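Learning Pages > Home Life > Setting the Table

Search this site Type a word Go

How a Place Is Set

A place setting is the group of dishes and tools that one person uses at a meal. The Plernarville Children's Museum has prepared this page for readers who are learning to set a table.

The plate is put down first, in front of the chair. A bowl may stand on top of it. In the custom followed at the museum, the fork goes to the left and the knife to the right. Other homes place them differently, as with the orange plate and bowl, where the fork is on the right.
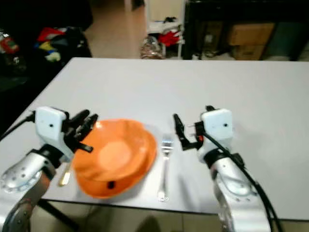

Plates, Bowls and Cups

A plate under a bowl catches drips and gives the hands a wider edge to hold. The two need not match. A white bowl can rest on a teal-green plate, and a small cup can stand to the right, near the back of the table.

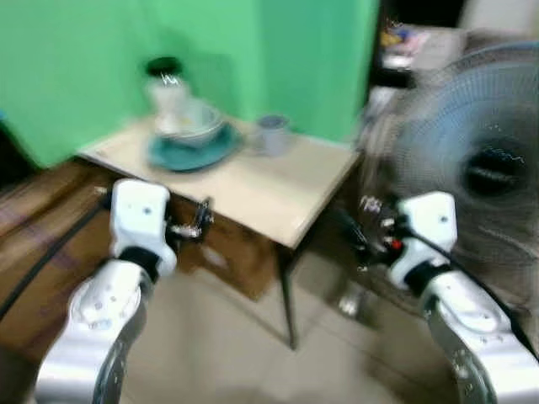 Cups should be carried by the handle or the side, never by the rim. Children who are setting a table for 5 people should carry the plates in small stacks and ask an adult to bring anything heavy or hot.

The Table Itself

Tables may be painted, covered with a cloth or left plain. On a plain wooden table, the fine lines are called the grain. They show how the fibers of the tree grew.

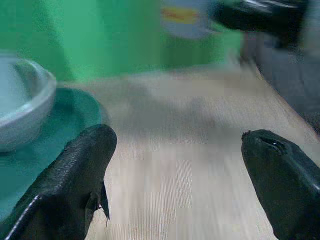
The grain of a light wooden table.

Words to learn: rim, grain, place setting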